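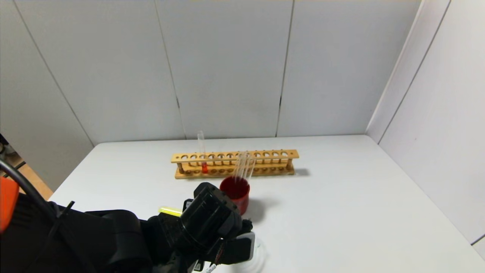

4. Do the rules fit the bench?

The third part of our project looked at the written rules for the tube-handling cell. The department uses the Trurix code of practice, a 64-page document that covers arms of every size, and a short local sheet called the Tillow checklist. We were asked to say whether a student following both would be working safely. Our answer is that we doubt it.

4.1 What the code asks for

Most of the Trurix code is about people being struck by the arm. It has a good deal to say on fences, speed limits and stop buttons. Glass gets one paragraph, which tells the user to "take suitable care". We could not find out what suitable meant, and the two supervisors we asked gave different answers.

A wooden rack with a row of holes, a tube with a little red liquid at the bottom and spare tubes standing in a cup make a very ordinary layout. The code does not say how far the cup should be from the rack, or whether tubes may lean in it when the arm is close by. In our view a leaning tube is harder to pick up cleanly than one in a rack, and a rule on this would be more use than another page on fencing.

4.2 The checklist

The Tillow checklist has 78 boxes. We timed ourselves on a Wednesday and it could be ticked in 3 minutes, without looking up. A full set of ticks therefore tells the reader very little. The Cirillo group's sheets for July were all marked 100 per cent, including one for a cell that was switched off for repair.

4.3 Cables and loose parts

The code says cables must be "tidy". We would replace this with a test: move the arm slowly through its whole reach and watch that no cable catches. The Wunovow guide already has something like it, although it leaves out small items left on the table, and we would add those.

4.4 Limits

We read the rules more than we tested them. We broke no glass on purpose, so our remarks on spacing are opinion and should be marked as such.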